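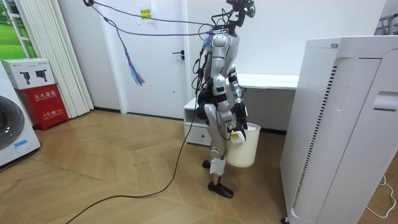

The small room at Idurar House, with the white bucket held up by the door and curtain.

Flutis house meeting, May 15, 2019
Taken down by me, since I was nearest the pen

We started late as the kettle was slow and half of us were still hunting for chairs. The March minutes were read out and agreed, apart from the bit about the bins, where I'd put the wrong collection day (sorry all, I've changed it in the folder).

1. The small room floor

Most of the evening went on this. Everybody likes the herringbone and everybody wants it kept nice, but we don't agree how. The quote from Nørgaard for a clean and a fresh coat of oil came to 600 pounds, and that's with us clearing the room ourselves. One side of the table said do it now before the pale bits get grubby, the other side said it looks perfectly all right and could we please fix the back gutter first. I was on the gutter side, I'll admit!

We settled on asking Nørgaard to hold the price until after the summer. In the meantime it's a soft broom and a barely damp mop. No more soapy water sloshed about - it gets down between the blocks and I spent a whole evening on my knees with a tea towel last time.

2. Buckets and waste paper

The white plastic bucket is now officially the small room bucket. It's for paper and tissues only. Food goes in the kitchen bin, even apple cores, even if you're in a hurry. Whoever is last out takes it through and tips it into the paper sack, then brings it back again.

There was a request for a second bucket for mopping so the two don't get muddled. Agreed, up to 15 pounds. I said I'd look in the hardware shop on my way home and I'd like a grey one, or anything we can tell apart across a room.

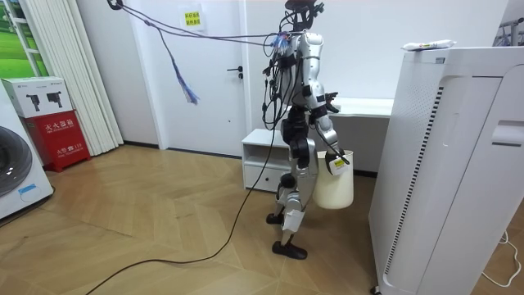
Small room again, bucket heading towards the air purifier.

3. Air purifier

We do all like having it, but it's due a new filter. The one from the Emine shop is 116 pounds and there's a cheaper sort at 99. A long chat followed about whether the cheap one is a false economy, with no proof on either side. We voted and went for the 99 pound one, and we'll see how it gets on. Please leave some space in front of the purifier, and don't stand mugs on top of it. I know it's a handy height.

4. Curtain and door

The white curtain needs a wash. I've got the bigger machine so I'll take it home, but somebody will have to help me get it down as I'm no good on ladders. The door was said to stick in wet weather. I haven't noticed it myself but I've put it on the list, under the gutter.

5. Anything else

The biscuits ran out before item three and it was felt that two packets isn't enough for a meeting this long. Noted, with some feeling.

A question came up about music in the evenings, which we left for next time as people had buses to catch.

To do
Me: mop bucket, curtain, ring Nørgaard
Kitchen group: order the filter, more biscuits
All: paper only in the white bucket

6 shares | 4 comments

Recent from Flutis
March minutes
Who has the spare key to Idurar House?
Gutter quotes so far
Kitchen shelf labels, second try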